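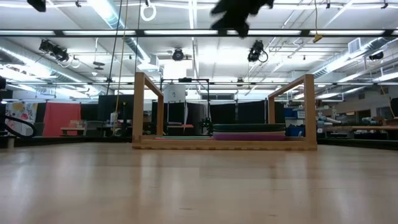 We use cookies to improve your experience. By continuing you accept our cookie policy.

Zsolt Katona
1 July 2020

ok people keep asking how the move went so, thread. moved my mother-in-law out of a house she's been in since forever and into a 2 bedroom apartment. did it in one weekend. would not do it in one weekend again

first thing. the kitchen is not one room. the kitchen is like four rooms pretending. we gave it a morning. it took all of saturday and a piece of sunday

start with the stuff you never touch. top shelves, the cabinet over the fridge, the drawer with the batteries and the birthday candles. we started with the everyday things like idiots and then had nothing to eat lunch off

dishes go on their side in the box. on their edge, like records. I fought Ratree on this for twenty minutes, she was right. the only ones that broke were the flat stack I packed myself before she got there

also newspaper ink comes off on everything. plain paper. just buy the plain paper. we washed every single bowl at the other end

boxes: small ones for books. SMALL. Amnuay filled a wardrobe box with cookbooks and then went to get a soda and left it for me. still have the back to prove it

label the side of the box and not the top, you stack them and then the top is gone. and write the room it's going TO. "den" means nothing, the new place has no den

movers. got three quotes. lowest was 486 and the guy wanted it all in cash before he'd even say what day. no. went with Flalico at 1,330 all in, two guys and a truck, stairs included. masks on the whole time, wiped the door handles without me asking

ask about stairs!! one of the quotes looked great until the stairs line. per flight, per item. a chair is an item. a lamp is an item

the building wants a certificate from the movers before they let you book the elevator. Flalico emailed it same day. the building then lost it. bring it on your phone, bring it on paper, bring it tatooed on your arm

elevator slot was 9 to noon. truck pulled in 10:15. you can do the math on how calm I was

ok the hard part, which is the stuff she isn't taking. sister in law Mayuree had the best idea of the weekend - three colors of tape, one for coming, one for family, one for give away. mom walks around with the tape herself. no one else touches the tape

do not argue with the tape. she kept a broken fan and gave away a good sofa. fine. it's her house

I put a piece of tape on one thing. one. heard about it through sunday dinner

furniture: measure the new doorways before, not the old ones. the dresser came out of the house fine. it did not go in the bedroom. it lives in the hallway now and holds the mail and we all say it looks nice there

(it does kind of look nice there)

phone and internet, call two weeks ahead. I called thursday. she's on my hotspot until further notice and she has discovered video calls so RIP my data plan

mail forwarding takes longer than you think right now. do it online, do it early, and then go tell the old neighbors anyway. hers has already caught two packages and a jury notice

things I'd pay for again: the movers, the good tape gun, pizza for everybody saturday night
things I wouldn't: the vacuum bags for blankets. all but one puffed back up in the truck

things I forgot completely: shower curtain. toilet paper. lightbulbs. pack a FIRST NIGHT box and carry it in your own car, ours was behind the couch in the very front of the truck. so last one out

Decha asked about storage. looked into it, skipped it. if you can't decide in june you won't decide in september either, you'll just be paying monthly for it

the garage we haven't done. house doesn't close till september so there's time, I say, typing this from a folding chair and not in the garage

she slept fine the first night btw. I did not. she called at 6:40 am to ask where the coffee filters were

they were in a box marked den

replies are open if you've got garage tips. esp old paint, no clue what the county wants done with it

Sign up for our newsletter. Unsubscribe at any time.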